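Stovorville, 16 Jun 2025

**Purum opens its Stovorville teaching room to anyone who would like to show a robot how to hang up a jumper**

Purum is very pleased to say that the teaching room at our Gilmartin building, which has been busy behind closed doors since April, will now welcome visitors from the town and beyond. We have wanted to do this for a long while, and we are delighted (and a little nervous, if we may say so) to be putting the kettle on at last.

The idea behind the room is a simple one. Most of us can put a sweater on a hanger without giving it a thought, but explaining it in words, let alone in computer code, is quite another matter. So our teachers pick up a pair of hand-held grippers, one for each hand, and do the job themselves, pinching the cloth, lifting it and finding the shoulders of the hanger. A camera on the gripper records the work from close by, and those recordings are what the robot learns from. 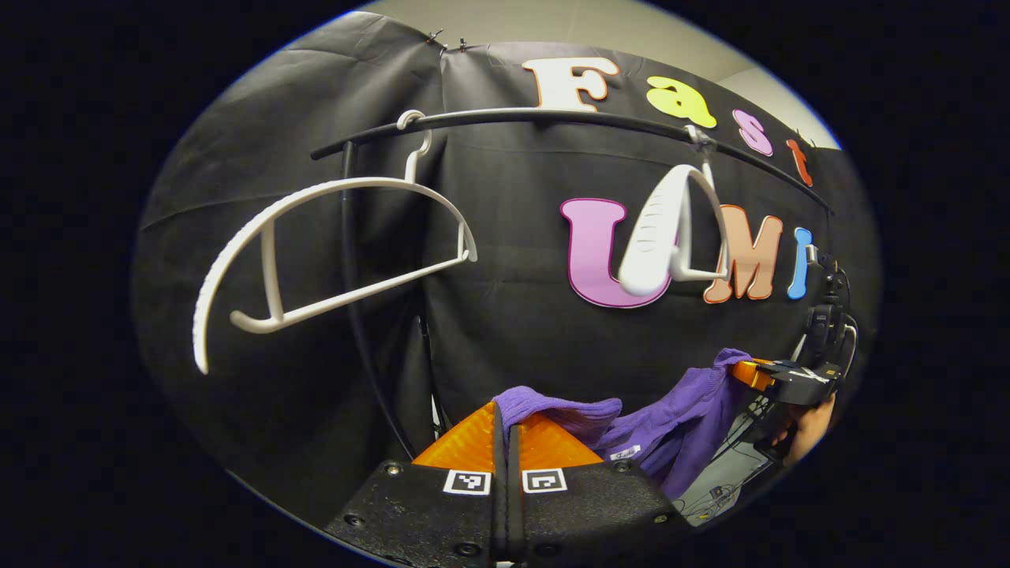

Knitwear has kept us busiest so far, and we have grown rather fond of it. A jumper sags, stretches and bunches up differently every time you take hold of it, and people have their own ways of coping, all of which are useful to us. Some go for the collar first, others for a shoulder, and a few change their minds halfway through, and we keep those recordings too! Over 40 people have taught in the room already, most of them with no background in machines whatsoever.

Visitors will be given a short lesson and plenty of time to practise before anything is recorded. Each session lasts two hours, with up to three people teaching in turn, and tea is included. Anyone who would sooner sit and watch is just as welcome.

The recordings will go towards Sistlow, our project on helping robots with everyday laundry, and we look forward to sharing more about it as the work goes on.

To book a place, please ring or call in at the Purum front desk in the Gilmartin building, Stovorville.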